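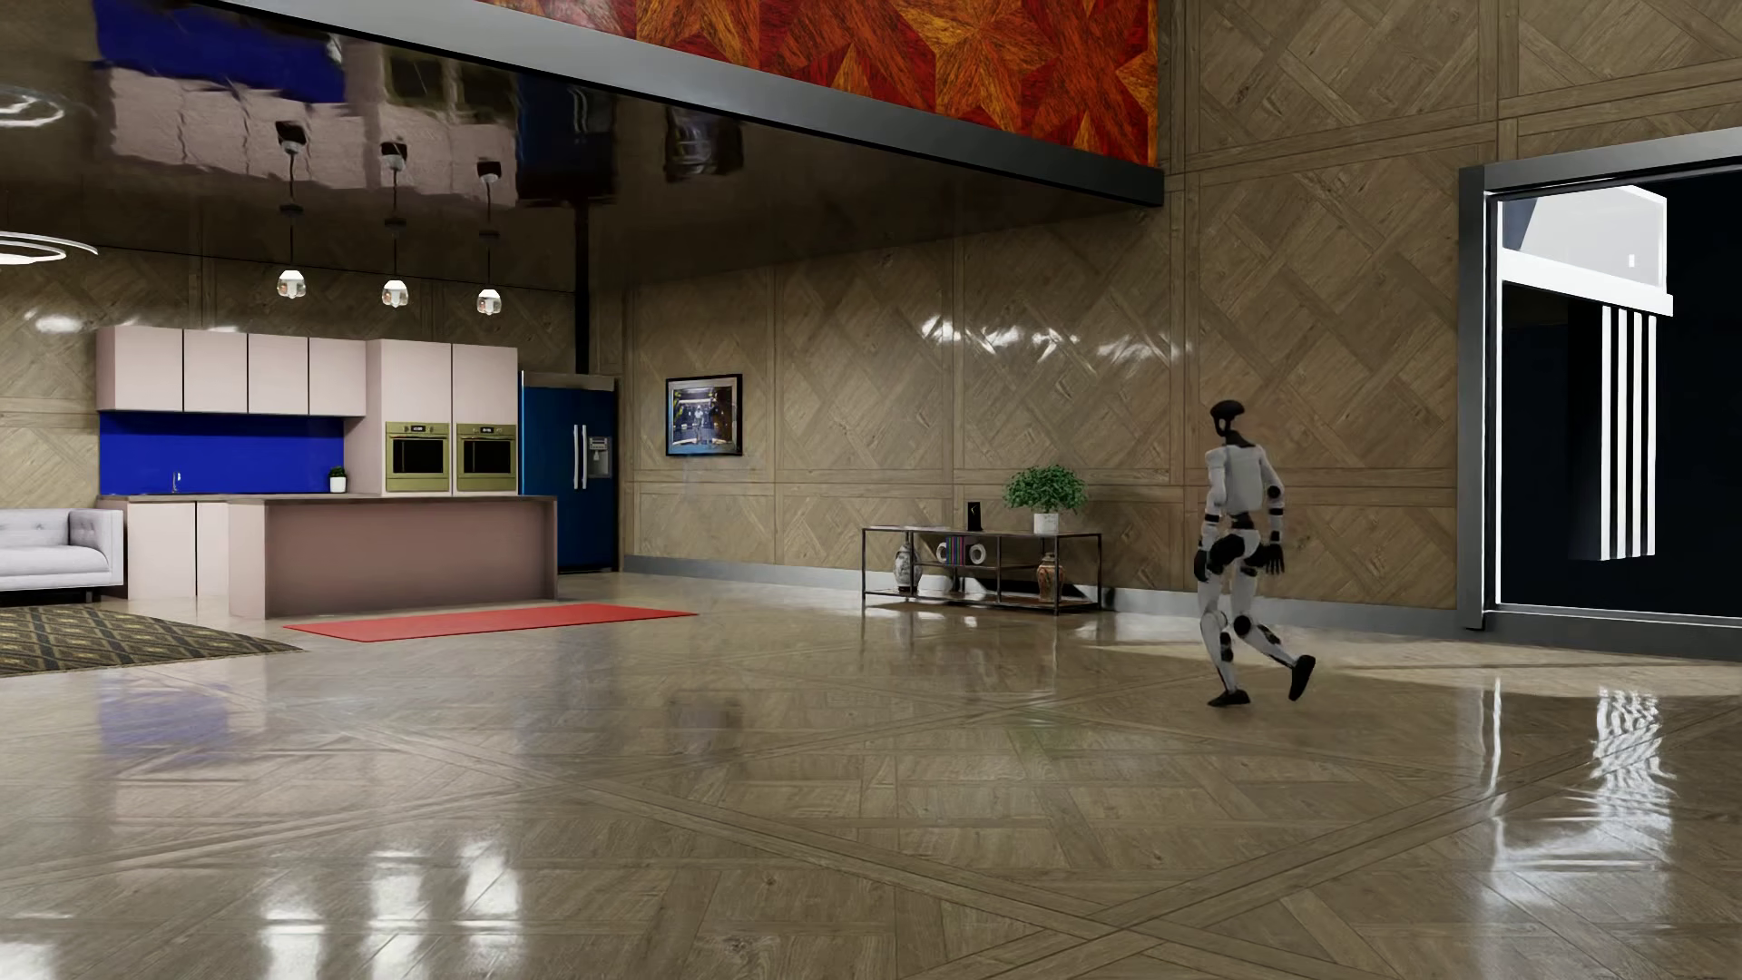
Ledano is a computer program for calculating the flow of groundwater and heat in soil and rock. It is used mainly in civil engineering, for problems such as seepage under small dams, drainage of excavations and heat loss from buried pipes. The program solves its equations by the finite volume method and runs on ordinary desktop computers. It is developed by Hasadley, a software firm with its main office in Bragança, Portugal.

History

Ledano grew out of an in-house tool called Udance, which Hasadley wrote for its own consulting work on irrigation reservoirs. Udance handled steady seepage in two dimensions only, and its input was a text file in which every layer and boundary had to be typed by hand. Results were printed as tables and contoured with a separate plotting program.

The first version sold as Ledano kept the Udance solver but added a drawing window and a library of soil types. Version 2 introduced flow that changes with time. Heat transport came with version 3, and version 4 extended both parts of the program to three dimensions. Input files from Udance can still be opened, although boundary conditions that vary along a sloping edge have to be entered again.

Method

The user draws or imports the shape of the ground and divides it into regions, each with its own material. The program then fills the regions with a mesh. In two dimensions the cells are triangles or quadrilaterals; in three dimensions they are prisms built up from a triangular mesh of the ground surface. Because the prisms follow the layers, thin beds of clay or gravel can be included without a fine mesh everywhere else. Steeply dipping faults are harder to represent and usually have to be approximated in steps.

Water flow is described by the Richards equation, which covers both saturated and unsaturated ground. The relation between water content and suction can be given by the van Genuchten or Brooks-Corey formulas, or as a table of measured points. Heat moves by conduction and with the flowing water. Freezing is not included, so the program is not suited to permafrost or to artificial ground freezing.

Time steps are chosen automatically. If the solver fails to settle within 13 iterations, the step is cut in half and tried again. This limit can be changed in the settings file but does not appear in the main window.

Materials and boundary conditions

The built-in library holds 158 materials, grouped into soils, rocks, concretes and insulation. Users may add their own entries and store them with a project or in a shared folder. Library values are meant for early estimates, and the manual advises replacing them with site measurements before final design.

There are 7 types of boundary condition. They include fixed water level, fixed flow, free drainage, seepage face and rainfall with evaporation. Air temperature and rainfall can be read from a spreadsheet with hourly or daily values.

Output

Results are shown as contours, flow lines and graphs at chosen points. Total flow through any drawn line or surface can be reported, which is the figure most often needed for sizing pumps and drains. Data can be exported as plain text or in the VTK format for use in other viewers.

Limitations

Ledano does not calculate stress or settlement. Slope stability has to be checked in another program, using pore pressures exported from Ledano. Flow in open fractures is treated only by giving the rock an average permeability.

See also

Finite volume method
Groundwater model
Richards equation
Seepage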